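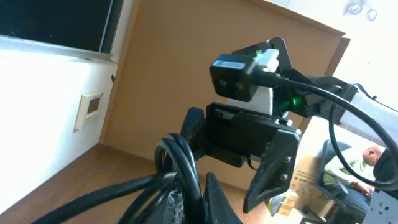 Gripper on the white arm, camera module on top, green light on. Cable still needs a better route.

Skamton Robotics Club, end of year thread. We said in September we'd post more often and we didn't, so this is most of it in one go.

The project was a sorting task. Parts come in on a tray, the arm picks them up one at a time and puts each one in the right bin. The rules come from the Petersen student challenge. You get 2 minutes per tray and lose points for drops.

We named the arm Zendo in the first week. The name has stuck even in the code, where every second file is called zendo_something.

Fingers first. They're flat plates that taper to a point. Our earlier ones were wide and square and kept pushing the neighboring part away before they closed on anything. The pointed ones get in between parts much better.

They are worse on round parts. A short tube will roll out if you grab it off center. We tried rubber tape on the inside faces and it helped until the tape peeled. Next version will have a shallow groove.

The camera sits on the gripper so it moves with the hand. Good for the last bit of the approach, bad for knowing where the whole tray is. We fixed that by having the arm go to the same high position at the start of every run and look down from there.

Cable loops are the thing we've spent the most evenings on. Too short and the wrist pulls the plug out at full rotation. Too long and it hangs in the camera view and the software thinks it's a part. We have done both.

Current plan is one wide loop and a clip further up the arm. Ask us in a month.

Software is simple. Find the part, guess the type, move over it, close, lift, check that the fingers stopped before fully closed. If they closed all the way there's nothing in them and it tries again.

That last check was added late and it raised our score more than anything we did with the vision side.

For training pictures we took 839 by hand, one tray layout at a time, and labeled them in pairs. Gray parts on the gray tray were the hard ones. We put down a sheet of blue paper in the end. The rules allow it, we checked.

Results from the Drosetti regional, 26 May 2019: 177 points over three rounds. Our best practice total was higher. Round two was poor because the room lights were brighter than ours and we hadn't locked the exposure.

Exposure is locked now.

Over 70 people came by the table during the open hour. Most asked how fast it can go. It can go a lot faster than we run it, but it drops things.

To do before the fall: grooved fingers, cable clip, spare servo, a proper box to carry it all in. Also someone has to write down the calibration steps, which are currently on the back of a parts list.

New members welcome when we start up again in September. You don't need to know how to code. If you can use a screwdriver and read a ruler there is plenty to do.

Finger files and the tray drawing go up once we've fixed the dimensions on the drawing. Two of them are wrong.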